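Pharmacist Heike Pfeiffer on children, measuring spoons and leftover medicine

12/17/19

14 shares
3 comments

Heike Pfeiffer has worked behind the counter of the Rumside pharmacy for most of her career. In the cold months the line starts before the doors open, and a good part of it is parents with a prescription for a sick child. We asked her what goes wrong between the pharmacy and the kitchen.

"The dose," she says. "It is nearly always the dose. The label says five milliliters and people reach for a teaspoon out of the drawer. Those spoons are all different sizes. Some hold half as much again as others."

The pharmacy gives out an oral syringe with every bottle of children's liquid medicine. Pfeiffer draws a line on the barrel with a marker at the right amount and shows the parent how to get the air bubble out. She says it takes less than a minute and saves a phone call later.

Last winter she and her colleague Fares Saab kept a log of the questions that came in by phone. They wrote down 367 calls between opening the log and closing it, and 181 of them were about liquid medicines for children. The most common question was what to do after a missed dose.

"Give it when you remember, unless it is almost time for the next one. Then skip it," Pfeiffer says. "Don't double up. But medicines differ, so read the leaflet, and call us if you can't find the answer there. I would much sooner take the call."

The second most common question was about vomiting. Parents want to know if a dose that came back up should be given again. Pfeiffer asks how long ago it was given and what the medicine is before she answers. With some medicines, she says, a second dose is fine if the first came up right away. With others she wants the parent to speak to the doctor first.

Then there is food. Some medicines are absorbed better on an empty stomach, and others are easier to tolerate after a meal. A sick child may not want to eat at all.

"People think 'take with food' means a full dinner," she says. "For most of them it can be something small and plain. If the child won't touch even that, call and ask. Don't just stop giving the medicine."

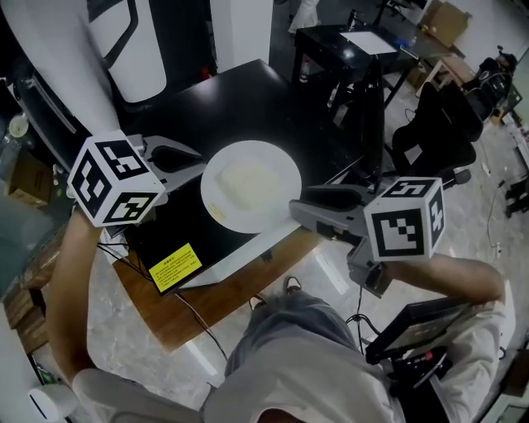 A small, plain portion on a plate.

She is careful about mixing medicine into food or drink. A whole bowl of cereal is a poor choice, she says, because a child who leaves half the bowl has left half the dose. If the leaflet allows mixing, she suggests a single spoonful of something soft, given right away. Crushing tablets is another matter. Coated and slow-release tablets should be left whole, and she asks parents to check with her before they crush anything.

Storage comes up often too. Many antibiotic suspensions are supplied as a powder, and the pharmacist adds the water. Once that is done, the bottle has a short life. Some have to be kept in the refrigerator and some do not. Saab writes the discard date on the front of each bottle in large numbers.

"We still get bottles back that are months old," Pfeiffer says. "Someone kept the rest for the next sore throat. It is no good by then, and the next sore throat may not need an antibiotic in the first place."

The take-back bin by the door was emptied in January, and Saab weighed what was in it. It came to 30 pounds. Eye drops, cough syrup, half-used creams and a lot of tablets without a box. Pfeiffer would like to see the bin used more. The sink and the toilet are not the place for old medicine, she says, unless the label specifically says to flush it.

Asked what parents should bring when they pick up a prescription, she keeps the list short. The child's current weight, any allergies, and the names of everything else the child is taking, including vitamins and cold remedies.

"The weight matters most. They grow, and the number on file is from last year. Weigh them at home before you come."

The Rumside pharmacy answers questions by phone during opening hours. For trouble breathing, swelling of the face or a child who can't be woken, call emergency services first.

3 comments
Share this article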